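Gallery: the cutlery afternoon

Saturday, February 27, 2021

Right, so a few of you asked what on earth I was on about when I said I'd spent a whole afternoon on knives and forks. It started with Shahla Moradi's email asking if anyone fancied sorting out the silverware before the Elulbridge suppers start again in April, and I said yes before I'd really thought about it (typical me). I like cutlery, though! I always have. My gran kept hers in a canteen with a green lining and I was allowed to lay it all out on the rug on wet Sundays, as long as every last teaspoon went back in its slot.

The bulk of ours came from two places. There's the Grenard set, plain and a bit heavy in the hand, and then the Hashemi pieces that Manouchehr Hosseinzadeh passed on to us when he moved house. They've been muddled together for years. I don't mind a mixed table one bit, but Tia Wainwright does, and she's the one who does the laying, so she gets her way. All in it comes to 328 pieces, with 46 serving spoons among them, which even I think is a lot of serving spoons. How many bowls of rice were people planning?

My way of doing it, if you want to try it with your own drawer: wash the lot, dry it with a proper linen tea towel, tip it out on a wooden table and get the same sort of thing lying the same way round. Knives first, they're quickest. Then forks, then spoons, and leave the oddments for last when you've got a cup of tea on the go. Kourosh Kermani swears by bicarb on the tarnished bits, made into a paste and rubbed in with an old sock. I've tried it and he's right, but rinse well or it leaves a chalky bloom between the tines.

Storage we argued over. Trays look lovely and take up the whole cupboard. Standing everything up in a wire basket is far easier to carry through to the tables, and you can see at a glance if you're running low on forks. Mangled tines are the one danger, so don't cram them.

Only a couple of pictures this time, sorry, I got carried away with the polishing.
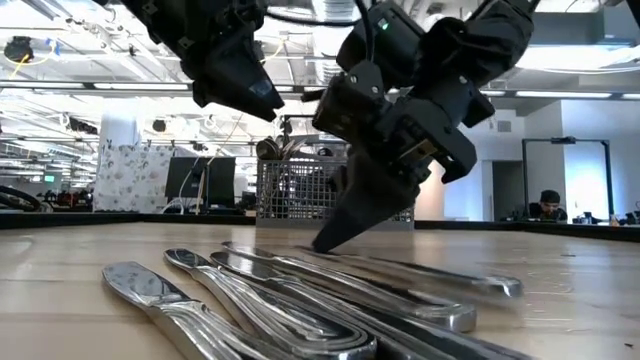
Knife, spoon and friends on the wood, all fanned out and pointing much the same way. Look at the shine on them!
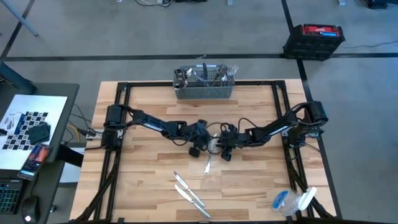

One fork, tines down, and a good crowd of cutlery standing up in the wire basket at the back.

Mehrangiz Bakhtiari has offered to sew some felt rolls for the best pieces, the ones that only come out for weddings and the big new year supper. She's after dark blue or dark red felt if you've got any lying about, and wide cotton tape for the ties. Drop it in with Shahla and she'll pass it along.

I still need to do the ladles and the cake slices, and there's a box marked Odum at the back of the cupboard that I haven't dared open. If you borrowed the long fish knives last winter, could we have them back before April please? No questions asked, just leave them in the kitchen.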